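The Trundis Bar Cart by Ramach, $119

I'll be upfront: I wasn't looking for a bar cart. I own a perfectly good kitchen counter and I have been mixing drinks on it for years, usually between the toaster and a pile of mail. But I tried the Trundis at home for most of May before deciding to carry it in the shop, and now my own is parked next to the dining table with no plans to leave. So this page is going to be a little biased!

What you get is a two-shelf rolling cart in powder-coated steel, with a rail around both shelves and four wheels (two of them lock). It comes in black, cream or a deep green that I like best, and it takes up less floor than a dining chair. Mine took me one evening to put together, with a break for dinner and one shelf put on upside down. The little wrench in the box works fine, but a proper one will save your knuckles.

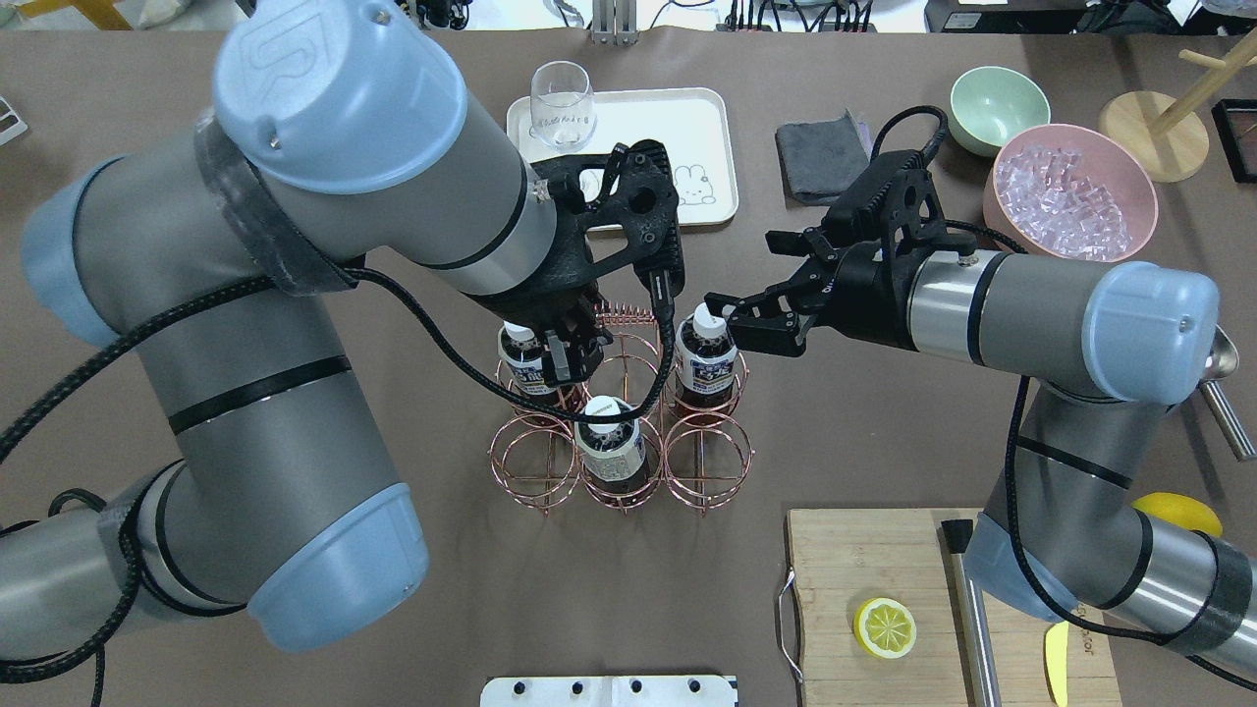 Let's talk about the top shelf, which is where you'll do all your pouring. It has a matte finish that wipes down with a damp cloth, and the rail is high enough to catch a rolling lime but low enough to reach over. I keep mine pretty bare: a cutting board, a jigger, and one of those racks with separate slots for small bottles, the kind where you can grab a dark bottle by its white cap from a back slot and lift it straight up. Bitters, syrups, cold brew, vanilla, whatever you use in little amounts, they all behave much better in slots than they do wandering loose around a shelf. The rack isn't included with the cart, sorry.

The bottom shelf is for the heavy stuff. Full-size bottles stand upright with room above them for a pour spout, and I've had a big soda siphon down there with a bag of lemons and an ice bucket, no wobble at all. Ramach rates the lower shelf at 200 pounds, and I am never going to own enough vermouth to test that. Put the weight low, though. I loaded the top first when I got mine and it steered like a shopping cart with a grudge.

About those wheels. They're rubber, they're quiet, and they roll over the edge of my living room rug without a fight if I pull the cart instead of pushing it. On thick carpet you'll want to take the glasses off first. I learned this with a coupe I was very fond of.

You can also add the hanging glass rail, made by Valentini to fit this exact cart. It screws in under the top shelf and holds stemware upside down by the base. Wide bases are a squeeze, so measure yours before ordering (the channel is listed on the Valentini page). If you only own tumblers, skip it and spend the money on something to put in them.

A few details people have written in about:

Size: 31 inches tall, 28 wide, 15 deep
Colors: black, cream, deep green
Wheels: four, two locking
Top shelf limit: 60 pounds
In the box: frame, shelves, rails, wheels, wrench, 9 spare screws
Care: damp cloth, mild dish soap, no scouring pads

Those spare screws are a nice touch, by the way. I've already used two.

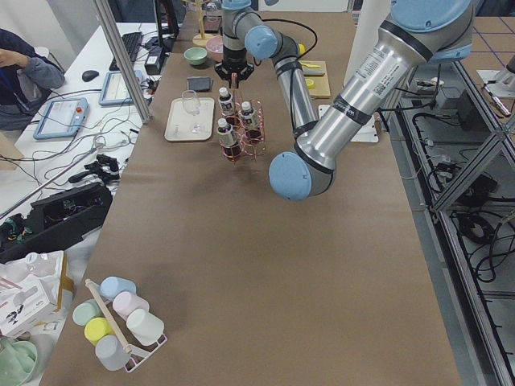
Can I leave the cart outside on the patio?
For a party, sure, but bring it in at the end of the night. The coating shrugs off a spilled drink, but rain gets into the wheel housings and they'll start to squeak. If it does get caught in a shower, dry it off, tip it on its side and put a drop of light oil on each axle.

If you're stuck between this and the Tudo, which we also carry, I'd choose by where it's going to live. The Tudo is narrower and has three shelves, so it tucks in beside a fridge nicely, but the shelves are closer together and tall bottles only fit on top. I used one as a coffee station for a while and loved it for that. For actual cocktails, with people standing around and reaching over each other, I want the wider top of the Trundis.

My one real complaint is the handle. It's on the left end only, and you can't swap it, so if the cart goes against a wall on that side you'll be dragging it out by the rail. The rail can take it, I just think it looks silly.

Ramach made the first run in a batch of 1000, and the green is going faster than the other two. Black and cream ship from our own stockroom, usually within two working days. Green comes straight from the maker and takes a week or so longer. Returns are fine within 30 days as long as you still have the carton, so don't break it down for recycling until you've rolled the thing around your place a bit.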